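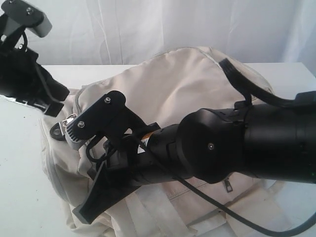 **Ticket 1707 – Product page filters lose their minds on page two.** Reported by the Disham store, who noticed that choosing "Cream" in the color filter brings up the right stock on page one and then, on page two, everything we have ever sold. Test item for all steps below is the cream bag with the silver zipper pull, chosen purely for being the first result. Severity: medium. Mood: lower.

**What I tried**

1. Cleared the cache. Same result, but the page was slower.
2. Turned off the Nulunik search plugin. Filters vanished altogether, so technically no wrong results.
3. Turned Nulunik back on and rebuilt the index. It stopped at 2000 items and reported success. We have over 2000 items. 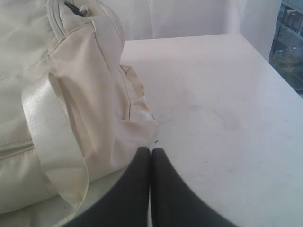

*Gallery slot 2, handles and strap. Loads fine on both pages.*

4. Raised the index limit. The setting is under "Appearance," where any sane person would look last. Full rebuild finished, page two still wrong.
5. Compared the links. Page one carries the color in the address. Page two drops it and keeps the sort order, which was never the thing I cared about. 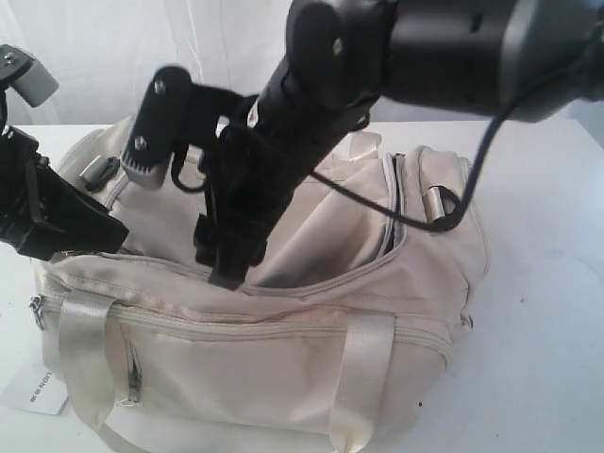

## Cause

The Greludex theme builds its own "next" link and copies over only the settings it knows. Color was added to the filter list last December. The theme has not been told.

## Fix

Patched the link template in the child theme so it passes everything along. Do not edit the parent theme – the next update will eat it, as it ate the last one.
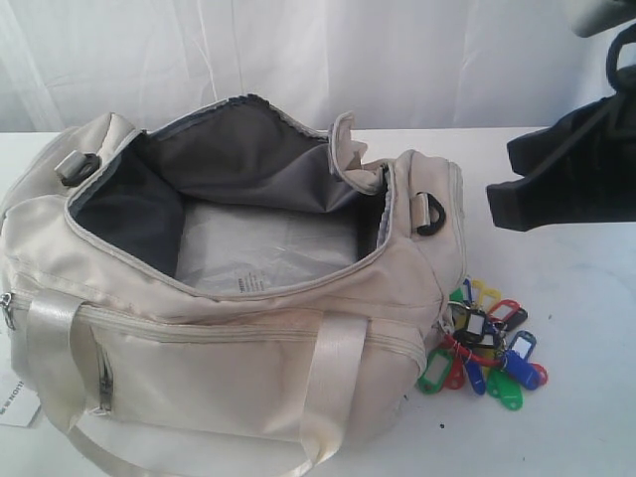
After the patch, page two showed only cream items, and so did page three. Size and price filters also survive now, which means they were broken too and no one had filed a ticket.

**Still open:** the Kincaid store runs the old theme with a delay of 300 ms on every filter click. Separate ticket, please.

Status: resolved, 27 June 2019.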